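Moving a validator between clients without getting slashed

The Ballano testnet reset in March gave me a reason to do something I had put off since last winter: move my validator keys off the Brokow consensus client and onto Hukimis. I run a single machine at home in a cupboard under the stairs, with 32 keys on testnet and 2 on mainnet. These notes are mostly for my own reference, but the documentation on either side is thin enough that they may be of use to somebody else.

The risk in any client migration is double signing. If the same key attests from two places in the same epoch, with conflicting votes, the protocol treats it as an attack and the stake is penalized. Downtime costs very little by comparison. My missed attestations over the whole exercise came to less than I spend on coffee in a week, so the correct approach is to be slow.

The order of operations I settled on:

1. Sync the new beacon node fully, with no keys loaded.
2. Stop the old validator process and disable the service so it can't come back after a reboot.
3. Export the slashing protection database.
4. Move the keystores off the old data directory. Move, don't copy.
5. Import the protection file, then the keystores, into the new client.
6. Wait at least two full epochs. I waited 10.
7. Start the new validator process.

Step 2 is where I nearly went wrong. I had stopped the service but not disabled it, and a kernel update was pending. Had I rebooted between steps 2 and 4, the old process would have started again with its keys still in place. Masking the unit is safer than disabling it.

Step 3 produced a file of 961 kB, larger than I expected. Brokow writes out the complete signing history per key, while the interchange format only requires the highest signed source and target epochs. Hukimis accepts either. It does prune on import, and the log line it prints when it does so reads like an error. It is a warning and can be ignored, provided the key count at the end matches what you exported.

Fee recipient settings do not carry over. Brokow keeps them in a YAML file alongside the keystores, and Hukimis wants a flag on the command line or a JSON file with a different field name. If neither is set, it refuses to start, a behaviour I prefer to silently falling back on a default address. Graffiti doesn't carry over either, and mine is now blank.

Memory use after a week is lower than before. Disk use is higher, mainly down to the way Hukimis stores historical states. There is a pruning option, off by default, and I have left it off until I understand what it discards. Attestation effectiveness is unchanged as far as I can measure, although testnet participation was poor all month and I wouldn't draw much from it.

I also tried the Bermúdez remote signer for the testnet keys. It holds the keys in one process and keeps its own protection database, so the beacon and validator clients can be swapped without touching the keystores at all. In principle this removes most of the list above. In practice it adds a component that has to be up, patched and backed up, and on a single machine the benefit is small. I would look at it again if I had a second box in a separate location. 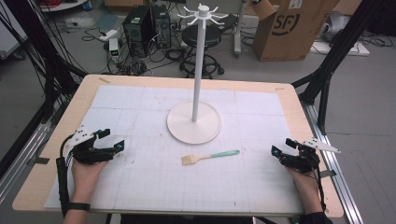

Mug tree and pastry brush on the grid mat.

Mainnet keys were moved a fortnight after the testnet ones, using the same steps, late in the evening with no sync committee duties scheduled. Check for those first. The penalties for missing them are noticeably higher than for ordinary attestations, and the Hukimis duties endpoint lists them if you query by validator index.

Still to do: alerts. My old dashboard was built on Brokow metric names and about half the panels now show nothing – the peer count and the head slot survived, the rest need rewriting. I'll post the JSON once it's in a usable state.

3 comments
2 shares

This site uses cookies to remember your preferences. Accept | Manage settings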